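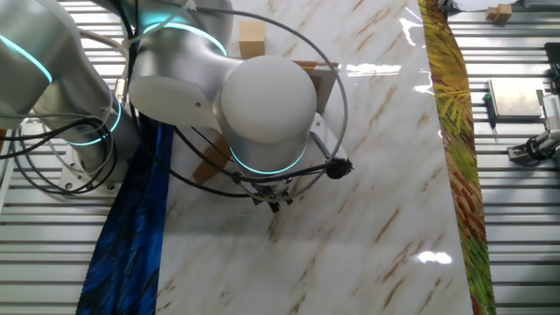

Morville workshop puts two grippers through the same test

A small automation shop in Morville is spending February finding out which of two grippers it should put on its robot arms, and so far the cheaper one is holding up better than its owners expected.

Charpentier, a firm with 7 employees, builds sorting and packing cells for small manufacturers. It has been running a two-finger gripper from Mamico against a newer model called the Rosesex, with the same arm, the same controller and the same small wooden blocks. Each gripper is scheduled for 500 picks at normal speed, followed by 50 at the slowest setting the controller allows.

The test table has a glossy white marble-patterned top with brown veins. Effie Semple, who runs the trials, picked that finish on purpose. Several of the firm's customers work with polished counters and coated panels, and she wanted the cameras to deal with the same kind of shine.

"On a gray mat everything works," Semple said. "Our customers don't have gray mats."

The Mamico unit finished its full set first. It dropped 7 blocks, all of them picked up too close to a corner. The Rosesex is partway through and has dropped 2, but it has also stopped more often. Semple said the stops come from its force limit, which trips when a finger touches the table before it reaches the block. Her team has raised the approach height slightly and will restart the count from zero so the two sets can be compared fairly.

Changing from one gripper to the other takes less than an hour, she said, and most of that goes to the cables. They have to be long enough for the wrist to turn through its whole range, with no loop hanging low enough to catch on a part.
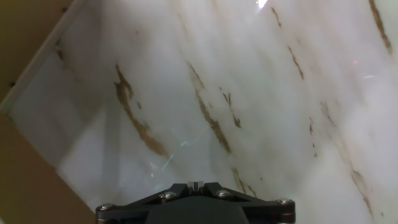

Wrist camera or fixed camera

The second half of the work is about cameras. The shop is comparing a small one at the wrist with a fixed one that looks at the whole table. Bence Bozsik, who writes the control software, said the wrist view gives better positions when the gripper is close to the surface, and the fixed view is better for planning the move there.

Glare is the main problem for both. A lamp reflected in the glossy top washes out a patch of the picture, and from the wrist the patch moves whenever the arm does. The brown veins have caused trouble as well. In early runs the software twice marked a vein as the edge of a block and sent the arm to it.

Bozsik has since added a check that compares two views taken a short distance apart – a reflection shifts between them in a way that a block does not. He said false detections have gone down, but he would not give a figure until the Rosesex set is complete.

The firm has not decided whether to buy more of either gripper. Price will count, Semple said, and so will spare parts. Replacement fingers for the Mamico arrive within a few days, while those for the Rosesex have to be ordered in packs.

Results will be sent to customers who ask for them. The shop also plans to repeat the slow picks with thin cardboard, which Semple expects to be harder for both units.

Comments

gantry_pete: Did they try a polarizing filter on the wrist camera? Fixed most of our glare on steel trays.

M. Orr: Seven drops in 500 would get me yelled at. Depends on the part I guess.

lowcell: Would like to see cycle times too. A gripper that stops all the time is no use on a packing line – even if it never drops anything.

Contact the newsroom | Copyright Morville Business News | Back to top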